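International affairs help board > Parliaments and delegations

How does a small delegation restore contact with an assembly that suspended it?

Posted by kirnska_desk

Hello everybody. I work in the secretariat of a regional assembly in Kirnska. We are one of the smaller members in an inter-parliamentary union of 31 regions. Two years ago our delegation lost its voting rights because of a dispute about how its members were chosen. Our side then stopped going to the meetings completely, also the ones where we were still welcome to speak.

Now there is a new majority at home and they want to return. The problem is that the union says we must first change our selection rules, and our members say they will not change anything before the vote is given back. Each side waits for the other. The next plenary is in November, in Hornesville.

I am asked to write a short paper with options. I have read the rules of procedure from beginning to end, but they tell only how to challenge credentials. They say very little about how to come back. Has anyone seen how this is done in practice? I would also like to know if informal visits are useful, or if they only annoy the people who voted for the suspension.

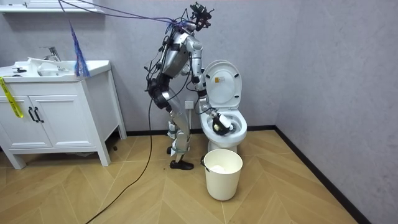 One more detail. Our yearly contribution was not paid for the second year, and 3,000 is still open. It is a small sum, but the other delegations mention it often. I don't know if we should pay it before the talks or keep it as part of an agreement.

Posted by Skinner

Pay the contribution. Pay it this month and do not make a press release about it. I was a clerk to a monitoring group for nine years, and I never saw a delegation win something by holding back a small debt. It gives the other side an easy subject, and they will talk about this subject for the whole first meeting.

About the deadlock itself, I would look at the order of steps. You describe two demands, and each one is supposed to come first. Often it is possible to put them on the same day. For example, your assembly adopts the new selection rules in the morning, with a clause that they enter into force when the credentials are accepted. The union takes its decision in the afternoon. Then neither side has moved first, and both can say this at home.

Toilet cleaning demonstration in a small bathroom.
 

Posted by Skinner

Second part of my reply. Before the plenary you need a text that both bureaus have read. It does not need to be signed. Two pages are enough. In my experience the text should contain the following:

– which articles of your selection rules will change, with the new wording
– which rights come back, and from what moment
– who checks that it was done, and how long they have for it
– what happens if one side is late

The last point is uncomfortable to discuss, but please don't leave it out. We left it out in one case and it cost us another winter.

On informal visits: yes, they are useful, but send members from more than one party. If only the majority travels, people will think that the minority was not asked. And go to see the delegations who voted against you before you see your friends. Your friends can wait.

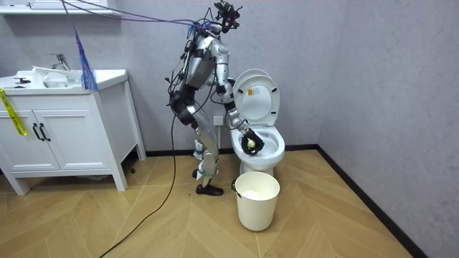 Robot at work beside the toilet, with its gripper reaching into the bowl.

I would also ask for a hearing in the rules committee, even if the answer will probably be no. A written refusal usually explains what is missing, and then you have something to put in your paper.

Posted by jiranden

I don't agree with everything above. The same-day idea is nice on paper, but our assembly tried it and the afternoon session was moved to the next morning. Our members thought it was a trick and half of them went home. If you do this, get the agenda confirmed in writing.

Also be careful with the word "return". Some of our members were never ready to say that they had left. We used "resume full participation" and it made fewer problems.

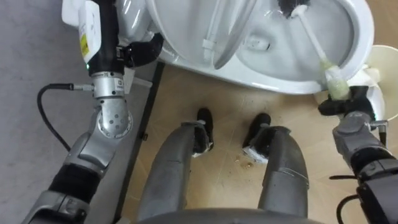 For the money I would do the same as Skinner says.

Posted by kirnska_desk

Thank you both, this helps me a lot. I will propose the payment first and ask about the agenda before I write the rest. The clause about entering into force is new for our lawyers, so I will need to check if our statute permits it. If somebody has a sample of such a clause, in any language, I would be glad to see it.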